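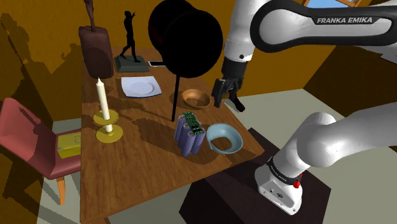
Since Monday I've been running two grippers through the same set of objects in simulation, on the same Franka arm, to work out which one the Gredenine project should budget for. One is the stock two-finger hand. The other is the Zutine, a three-finger model with soft pads that Deolinda Mota has been keen on for a while.

The setup is dull on purpose. One table, one arm on a stand, a fixed list of things to pick up, and 2000 attempts per gripper with the objects nudged a bit each time. I'm using the Prins controller for both, with the same approach speed and the same force cap, and I haven't let myself tune anything between runs.

Results first, for anyone who only wants those. On round or lipped things like bowls, the Zutine wins easily. It tolerates a sloppy approach, and the two-finger hand really doesn't. On flat things lying on the table they're both poor. The phone was the worst object on the list for either one, and I don't have a fix for that beyond dragging it to the edge of the table first. 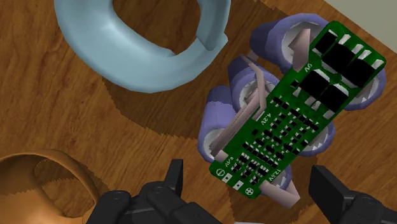

The battery pack is where I changed my mind. I had expected the soft pads to do better on it, and they did hold well once closed, but the third finger kept landing on the circuit board. With two fingers you can come in from the low end of the board, where the 12.6V label is, and keep the black chips up at the far end well out of the way. I've told the planner to treat the whole green face as off limits now. That cost me 32 extra lines of config and slowed planning a little, but I'd want the same rule on a real bench.

Contact settings matter more than I'd like. At the default solver rate the pack would jitter in the grasp, and 7 of my early runs ended with it shooting off sideways. Doubling the substeps settled it. I threw those runs out and started the count again.

Cost is the other thing. The quote from Stasar for the Zutine came to over $2900 before shipping, and we already own the two-finger hand. For the list we have, I can't justify it. If the project moves to mostly kitchen items I'd look again.

Next up is the wrist camera. I've got two fields of view to compare and the wider one already looks better for finding the bowl, though the fingers take up a fair bit of the picture. I'll post the config files once I've cleaned out my comments.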